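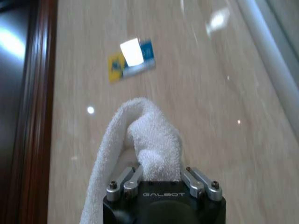 Towel Week at Castholm

Gallery by Saoirse Dolan

I've been teaching by remote control for two years now, and I still get a silly grin when the arms do what my hands just did. At Castholm we spent most of January on bathroom chores, and towels took over the whole month (I love them, they're maddening). A mug keeps its shape when you pick it up. A towel has a new shape every time you breathe on it!

The way we work is simple to describe. One person drives the arms from the Hestura station, watching the camera views and squeezing the handles to open and close the fingers. Every run gets recorded, and the recordings are what the Trotura model learns from. We did 142 runs with towels alone, and I drove 40 of them, mostly before lunch while my wrists were fresh.

Grip came first. We tried pinching by the corner, pinching by the hem, and taking one big fold from the middle. I became a fan of the middle fold. There's plenty of cloth between the fingers, so you don't have to be perfect, and you can tell from the wrist view how much you've got.
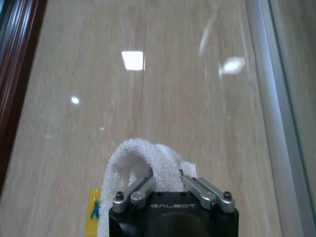
The wrist view takes some getting used to. Shiny surfaces throw the ceiling lights right back at you, and for the first few runs I kept staring at the bright patches and forgetting the cloth. My trick is to watch the loops of the terry fabric. If they bunch up evenly on both sides of the grip, go ahead and move. If one side looks thin, open up and start over — the model learns from your sloppy grabs too.

Then you switch to the head camera and everything feels bigger. Now you have two arms to think about, walls close by, and a glass shower door you would really like to keep in one piece.

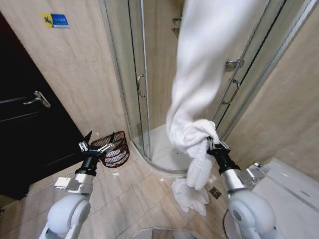
Right gripper closed on the towel, left gripper open by the basket.

Deciding what the idle hand should do is my favorite part of driving. New drivers park it and forget it. I like to keep it open and somewhere useful, so it can steady something or take over when the first hand runs out of reach. It feels clumsy for a day or so, like patting your head and rubbing your stomach, and then it clicks and you stop thinking about left and right at all.

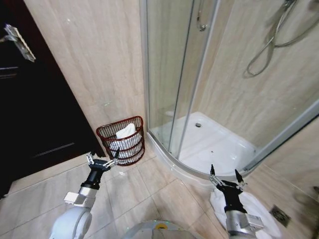
Baskets deserve their own page, and they'll get one. Getting cloth over a rim is a lovely little problem: go in too low and you shove the basket, let go too high and half of the towel ends up over the side. We settled on a slow approach and a pause of 5 seconds before opening the fingers, which made the recordings much easier to sort afterward.

The drivers' notes from the Mac an tSaoi sessions go up next, along with my sketches for a better handle grip. If you drive arms yourself and have a good way of picking up a towel that's lying flat on tile, please write to me — I'd love to try it!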